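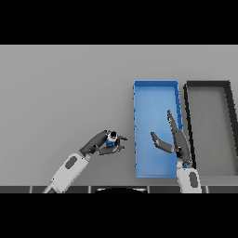

4. Preparing and Submitting a Supporter Statement

This section of the Flilden User Guide explains how a member of a legal support group prepares a statement for an appeal file. It applies to all groups working on protest, asylum and removal cases through the Clokstead office. Groups that keep their own paper files should read Section 6 first.

Before you begin

You will need a Flilden account with contributor access, the case reference issued by the coordinating office, and the written consent of the appellant. Consent given over the telephone must be confirmed in writing before any text is entered.

4.1 Opening the statement form

1. Sign in and select Cases from the main menu.
2. Enter the case reference. References issued under the former Tadel system begin with the letter T and remain valid.
3. Select New Statement, then choose Character, Witness or Community Impact.
4. Confirm that the name of the appellant matches the name on the consent form. If it does not, close the form and contact the case lead.

Note: The type of statement cannot be changed after the first save. To correct an error, withdraw the draft and open a new one.

4.2 Entering the text

5. Type or paste the statement into the main field. The limit is 2,000 words. Text beyond the limit is not saved.
6. Write in the first person and number each paragraph.
7. State how long you have known the appellant and in what capacity.
8. Keep matters you saw or heard yourself separate from matters reported to you by others. Give the source of anything reported.
9. Select Save Draft. The form signs you out after 15 minutes without activity.

Caution: Do not name any person who is under investigation, awaiting trial or seeking protection unless the legal representative has agreed in writing. Initials are not sufficient protection where the person took part in a small demonstration or lives at a known address.

Caution: Do not comment on the evidence of another witness. A statement that does so will be returned to its author.

4.3 Adding supporting documents

10. Select Attach and choose the file. Letters, meeting records and published reports are accepted.
11. Give each document a short title and the month in which it was produced.
12. Mark any document that contains medical or immigration information as Restricted. Restricted documents are visible only to the case lead and the legal representative.

4.4 Review and signature

13. Select Send for Review. A reviewer from the Tawhiri legal desk will read the draft and may ask for changes.
14. Make the requested changes and send the draft again. Earlier versions are kept in the case history.
15. When the draft is approved, print the final version, sign and date every page, and upload a scanned copy.

The signed original must be delivered to the legal representative. Uploading a copy does not file the statement with the court, and Flilden does not calculate or monitor appeal deadlines.

Questions about consent should be addressed to Valbona Vlachou, Case Records. Questions about review should be addressed to Despina Karagiannis, Legal Desk. For access problems, see Help Article 229.

Filed under: Guides and Toolkits | Appeals | Right to Protest

Search this guide Enter keyword Go

Contact us | Copyright Flilden | Back to top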